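Leave the river bank alone for five years
by Leonie Ackermann
10 September 2019

The council in Pedarton wants to clean the banks of the Laur again. The plan was on the notice board last week, one page and a map. Between the road bridge and the old weir, all bushes and dead trees will be taken out and the grass will be cut short down to the water, on both sides. The work will begin before the end of September. I have lived in this town long enough to see this done twice, and I would like to say why I am against a third time.

I must first be fair to the people who asked for it. The path is narrow, and in summer the nettles lean over it. Parents with pushchairs have complained, and they are right. Also there was the flood, and after a flood everybody looks at the river and wants to see it tidy. I understand this feeling. When my own cellar was wet I also wanted to cut something.

But a path is one thing and a bank is another. You can cut a strip on each side of the path and the pushchairs will pass. For this you do not need to touch the willows at the water, and you certainly do not need to pull out the roots. The roots hold the earth. After the last cleaning, a piece of the bank below the allotments slid into the river in the first wet winter, and the town had to pay for stones to be put there. The stones are still there and nothing grows between them except a little moss.
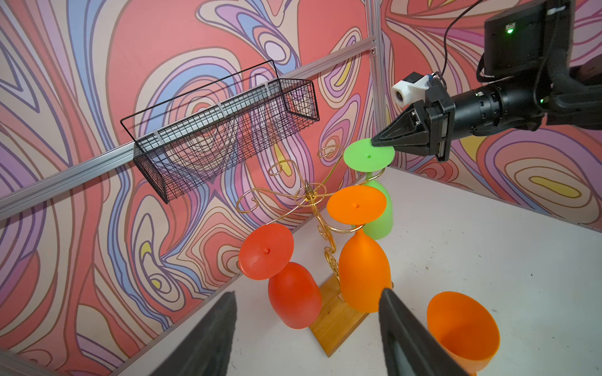
Then there are the animals, which do not write to the council. The kingfisher needs a steep bank of bare earth for its nest, and it needs a branch over the water to fish from. In the plan, the bank is made flat and the branch is taken away. The water voles, which I used to hear in the evening (a small sound, like a stone dropped in a bucket), need thick plants where they can eat and hide. On short grass a vole is only a meal for somebody. I have not heard one on our side of the bridge for years now, though upstream at Anlow, where the farmer has let his bank grow wild, you still can.

Anlow is the place I would ask every councillor to visit before the vote. It is not far, and the footpath is good. The farmer put his fence 5 metres back from the water and stopped cutting, mostly because his mower was broken, as he told me himself. He lost a little grass. The first summer looked terrible, all thistles and docks. The second was not much better. After that came the willowherb and the meadowsweet, and with them more dragonflies than I could follow with my eyes. A natural history group from Tetville came one night with a lamp and a white sheet and wrote down 128 kinds of moth. I do not know what the number would be on our lawn between the bridge and the weir, but I think one person could write it on his hand.

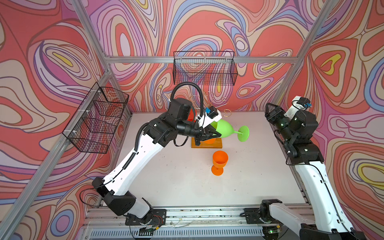 Some people tell me that a wild bank is dangerous in a flood, because the water cannot run away quickly. It is a serious argument and I do not want to laugh at it. A big tree lying across the river should be removed, and I would help to pull. But water which runs quickly away from us runs quickly to the next town, and there it also has cellars to find. A rough bank slows it a little everywhere. I am not an engineer, and I would be glad if the council asked one, which in the plan I cannot see that they have done.

My proposal is modest. Let the council cut the path edges twice a year, and keep the 50 metres beside the playground short, so that children can be seen near the water. The rest, on both sides, should be left for five years. If a tree is sick and hangs over the path, take that tree. At the end, somebody who knows plants and birds can walk along it and tell us what has come, and we can then discuss it again with something in our hands.

It will look untidy, and visitors may think we have forgotten our river. I can live with this – I have seen what it looks like when we remember it.

The plan can be read at the town hall, and comments must be in writing. I have sent mine, and it is shorter than this one.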